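Colta Three-Step Acrylic Riser, Clear

21 August 2018

I bought two of these from Torine to replace a wire rack on a counter that sells small packaged snacks. The riser is clear acrylic with a raised lip along the front of each step. It ships in one piece, so there is no assembly. Both faces arrive under protective film, which took longer to peel than I would have liked, particularly inside the lips.

Shelf depth suits narrow stock. Candy bars go lengthwise and stay behind the lip. Gum bottles stand upright without trouble. A long box of shortbread is best laid flat along the front, where it hides nothing behind it. Very small packets are the weak point – they tip over unless something is packed next to them.
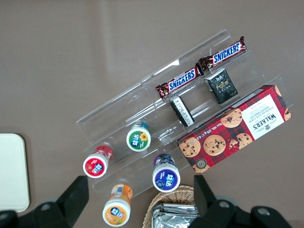 Does the acrylic scratch easily?

Fine marks show up after a few weeks of restocking, mostly on the flat of the lowest step. A microfiber cloth and mild soap keep it presentable. Paper towels leave hairlines, and ammonia cleaners should be kept away from it.

I also tried the Caruso version, which is lower and has square front edges. The Colta's edges are polished and more comfortable to handle, though they pick up glare under overhead lights. The Memis was cheaper but bowed in the middle with 40 bars on it. The Colta stayed level with the same load.

It has no rubber feet. On a smooth top it slides when bumped, and I added four adhesive pads from the hardware store. At 29 dollars those should be in the box.

Rating: 4 out of 5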